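Talk notes, Netdale storage evening, September 2021
Slot is 30 minutes including questions. Slides 2 to 4 can be skipped if the previous speaker overruns.

Slide 1. Title. Say where the figures come from: the Hundden bedroom survey, August visits only.

Slide 2. The bed as a sorting surface. Most people sort clothes on the bed. It is flat, at a fair height, and has to be cleared by night. Leave the bedspread on.

Slide 3. Order of work. Fleece and knitwear first -- they take up the most room and weigh the least. Sweatshirts next. Shirts and small items last. Fold fleece loosely in thirds. Do not press it flat for long storage; the pile marks.

Slide 4. Suitcases. An empty hard-shell case is storage. Upright, it takes little floor. On its side, it becomes a shelf, and then it never gets opened. Mention the Arno flat: case not opened in up to 2000 days, by the owner's own reckoning.

Slide 5. Boxes. Shoe boxes stack well if the larger ones go at the bottom. Keep the stack clear of the door handle. Pause on this slide.
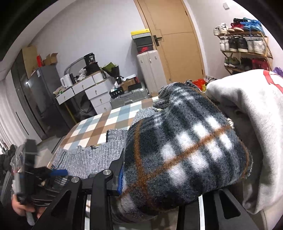 Should winter knitwear be hung or folded?
Folded. Hangers stretch the shoulders, and a heavy knit will drop in length over a season.

Slide 6. Drawers. Berisha method: file, do not pile. Show the sketch again. Handout is by the exit -- two sides, large print on request.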